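Catégorie : Vie de l'asso › Comptes rendus
12 commentaires – 7 partages

Compte rendu de la réunion des Amis de la rue Marnon, 7 janvier 2018

Bon, c'est encore moi qui tiens le stylo, alors vous me pardonnerez le style (et les oublis, écrivez-moi, je corrigerai). On était serrés dans l'arrière-salle, le radiateur faisait son bruit de casserole, et il restait de la galette – merci à Iulian Ilie, qui en avait apporté deux !

1. Le vide-dressing d'avril
Le gros morceau de la soirée. On garde la formule de l'an dernier, un dimanche, toute la journée, avec 24 tables. J'avais proposé de monter à trente, mais on m'a rappelé l'état du couloir la dernière fois, et je me suis rangée à l'avis général. L'inscription passe à 8 euros la table. Iulian trouvait que c'était trop pour les étudiants, on a discuté un bon moment, et finalement ils paieront moitié prix sur présentation de la carte. Adopté, une abstention (la mienne, j'aurais préféré la gratuité).

Les portants : la maison Stoica nous en prête comme d'habitude, à rendre le lundi avant midi. Les cintres, par contre, c'est la misère. Si vous en avez qui traînent dans vos placards, déposez-les à la permanence, toutes couleurs et toutes tailles.

2. Les comptes
Il nous reste 915 euros en caisse. La facture de l'imprimerie Prustulex pour les affiches n'est pas encore arrivée, je les relance cette semaine. On a aussi parlé d'un tirage de 1 000 tracts pour le printemps. Moi je suis pour, d'autres préfèrent qu'on colle moins et qu'on parle plus aux commerçants... On en reparle à la prochaine réunion, devis en main.

3. Les invendus
L'année dernière on s'est retrouvés avec des sacs plein l'entrée jusqu'à la Pentecôte, et je ne veux plus revivre ça. Décision prise à l'unanimité : chaque vendeur remporte ses invendus, sauf s'il signe le petit papier de don en arrivant. Les dons partent chez Flirnell, qui trie et redistribue. Iulian s'occupe du papier, je m'occupe de le relire (il sait pourquoi).

4. Questions diverses
La clé du local : il en manque toujours une. Fouillez vos poches de manteau, s'il vous plaît ! La demande pour changer le néon est partie, sans réponse pour l'instant. Et on cherche quelqu'un pour tenir la buvette l'après-midi, le matin c'est déjà pris.

Prochaine réunion début février, même endroit, même heure. Je confirme par mail, et j'apporte des crêpes.
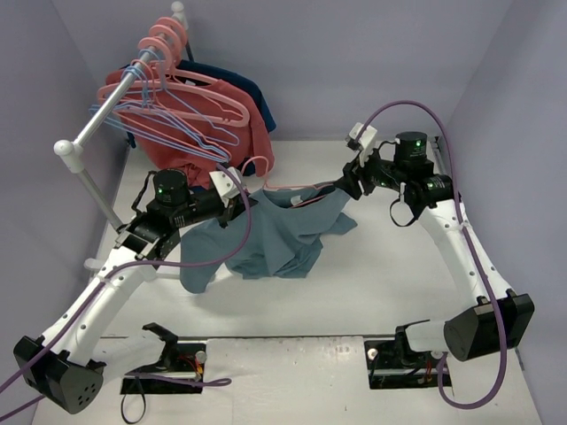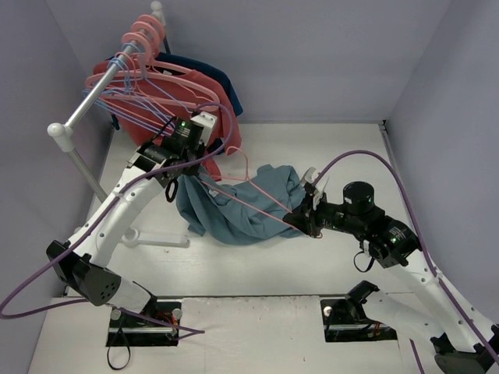

Un t-shirt gris-bleu et, au fond à gauche, le portant garni ; cintre rose sur la seconde photo.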